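Right, a little thread about toy bricks and small drawers, for anyone else who has trodden on one in bare feet this May and said something they had to apologise for afterwards.

We inherited a big sack of bricks from my sister's loft and for months they lived in one enormous tub in the hall. You know how that goes. You want one white brick, so you tip out the lot, and then it's teatime and the whole lot is still on the carpet.

I did the thing of buying one of those fancy sorting towers first (a Ruvent, very handsome, far too many compartments). I spent an entire evening putting 1112 bricks into it by shape and colour and felt enormously pleased with myself. It lasted until breakfast.

So now I've gone the other way completely! Two drawers. One for white and grey, the other for every other colour under the sun, and anything that won't fit goes back in the sack. My friend in Asby swears by this and I should have listened to her ages ago.

The drawer units are little plastic ones with a woven pattern, beige on the outside with blue drawers, and I have become far fonder of them than a grown woman ought to be. The handles are nice and chunky too, so small hands can get hold of them.
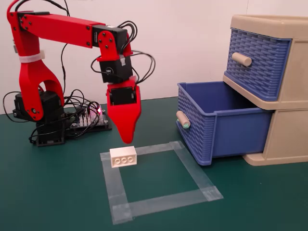

Bottom drawer open, one white brick still out on the tape.

The masking tape is my favourite part and it cost next to nothing. You make a square on the table and that's the landing spot: anything you've finished with goes there while you're building, and at the end you only have the square to clear. I overlap the corners so I'm not fiddling about with scissors.

Do try the tape on a corner of your table first, mind. Mine has always peeled off cleanly, but I once left a strip on my mum's sideboard over a whole summer and we still don't talk about it.

Somebody asked how much goes in a drawer. I put 67 of the ordinary rectangular ones in the top and it still shut without a shove, though I wouldn't go much further than that, as you do want room to rummage.

Next job is the wheels and the tiny people, who are all in an old Sukness biscuit tin at the moment and rattle dreadfully. If you've got a good way of keeping the hats with the heads, please tell me, I'd love to hear it. Kettle's on, I'll read the replies in a bit x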